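Search this site
Enter keywords

Tile and Trim: A Gallery from Pamville

2019-08-20
By Rongrong Pan

I have been collecting wall tile in and near Pamville for two years, mostly kitchens and washrooms, with a few stairwells and shop fronts when the owners let me in. Plain white walls are left out. What I look for is pattern, and how the tiler dealt with the corners, where most of the trouble is.

The collection started in April with a hallway in Fornville and has grown to 117 walls. This page is for the blue ones. Blue was popular here for a long time, and a lot of it is still up – people paint the ceiling and change the faucets and leave the tile alone.

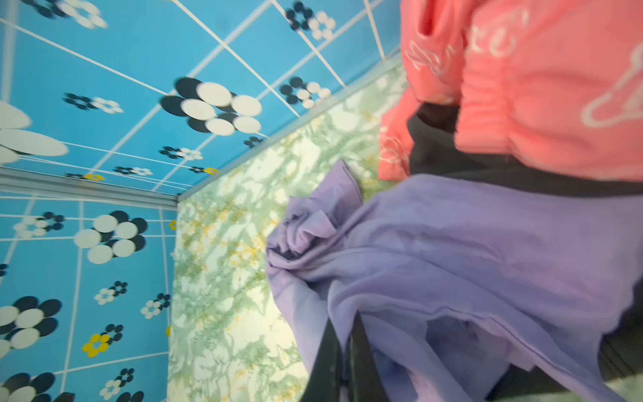 Sky-blue square tile with black-and-white flowers and a few in yellow. Silver metal strip at the corner, green and white marbled surface alongside.

The flowers on this wall come in very different sizes, from large blooms down to quite small ones. The petals are rounded ovals, black and white by turns. I like the yellow ones best, and there are not many of them. The grout lines are white and thin, and the pattern carries on past the corner onto the second wall.

Metal strip at a tile corner is common in the newer rooms I visit. Older work in the Quintero buildings usually has a rounded edge tile, and those are hard to replace once they chip.

If you have a patterned wall in Pamville or Fornville, write to me through the contact page. I can come by most mornings and it takes a few minutes. Green tile is next, then the Trarnisell stairwell.

2285 views
Shares: 300
2 comments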